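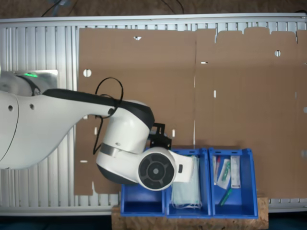
Six weeks ago I told Serena Caruso that the retry policy was the boring part of our paper. The retry policy is now the paper.

Some background, for the three of you who don't work down the hall. We have been studying how an arm should pick small medical supplies out of bins, the sort of stuff a clinic hands out all day long. Rigid packages are easy enough. Face masks are a misery. They fold, they slide, they have ear loops, and a planner that has only met boxes will confidently grab the one spot where there's nothing to hold.

The plan was to fix this with a better grasp model. We collected 3,000 attempts, trained on them, and wrote a lovely introduction about soft objects. Then Nelu Marinescu, who has a gift for ruining afternoons, asked what would happen if we kept the old model and let it try again from a slightly different angle whenever it missed.

So we ran it. New model, one try: 71 percent on masks. Old model, up to 5 tries, each one shifted a little along the fold: 80. I reran it because I didn't like it. I got 80 again.

Nelu was very gracious about this for nearly a whole minute.

The trick, if it deserves the word, is in how you shift. Retrying at the same spot is close to useless, and retrying at random is only a little better. What works is treating a miss as information. If the fingers close on nothing, the cloth is lower or flatter than the camera thought, so go deeper and move toward the pleats. If they close on something and then lose it, you probably had a loop, so move toward the middle. That's two rules. They fit on a sticky note, and for a while they lived on one, stuck to my monitor, until Ea Grímsdóttir typed them into the repo out of pity.

The catch is time. Five tries is slow, and our worst mask took longer than it would take me to walk over and get it myself. I left that comparison out of the draft. Serena put it back in.

We're calling the method Ciltar, mostly because the folder was already called that. The next batch is 700 runs with the new model and the retries together, which should settle whether my lovely introduction can be saved. Marites Belmonte wants tubes and pens added too. I have asked her to wait until July, and she has already ordered the tubes.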